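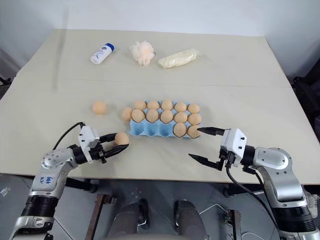 Home Tickets Knowledge base Downloads My account Log out

Ticket 944 – left gripper slips / squeezes, right one fine
Status: open
Product: Praler parallel gripper, pair, on the Wornska two-arm bench
Opened 5/8/19

Comparing your stock pads against the Trosico soft pads, same job for both. Eggs into a carton, one arm at a time. Left arm has stock pads, right has Trosico. Force set to 40 on both, speed 200.

Problem is on the left only. Closes on the egg, holds, then on the lift the egg creeps down between the fingers. Put the force up and it stops creeping but shell cracks. No setting in between that I trust.

Tried so far:
- swapped the pads over, left to right. Fault stayed with the left arm. So not the pads
- cleaned fingers with spirit, no change
- reseated the plug at the top of the gripper housing. No change
- new zero on both grippers, twice
- slower close. Bit better, still creeps

Pads now back as they were.

Update, same day
Read the force back while holding. Right sits at 40 and stays there. Left jumps to 82 on contact then sags well under the set value. That would explain both, cracks on the jump and slips on the sag. Is there a filter setting I've missed? Manual has a page on it but the menu it shows isnt in my version.

Also the open width. Right goes fully wide and the fingers clear the neighbouring eggs if you come in from the side. Coming in at a steeper angle the lower finger wants to touch the table. Not a fault, just asking if you do a shorter finger.

Update 2
Your reply says check the cable run. Done. Left one loops up from behind the arm and over to the gripper, right one runs down along the arm. Took the tie off the left to give it more slack, ran ten lifts. Same jump, same sag. Don't think it's pulling.

Swapped controllers between the arms, the Jasińska boxes. Fault STILL on the left arm. So that leaves the gripper itself or the cable. Haven't got a spare cable of that length – can you send one? Would rather try that before unbolting anything.

Not touching the firmware till I hear back, last update in April wiped the saved positions and I lost a morning to it.

Need from you:
1. spare cable, left side length
2. where the filter menu has gone
3. price on the shorter fingers, one pair to strat with

Logs from both arms attached, left is the bigger file. Leave the ticket open please.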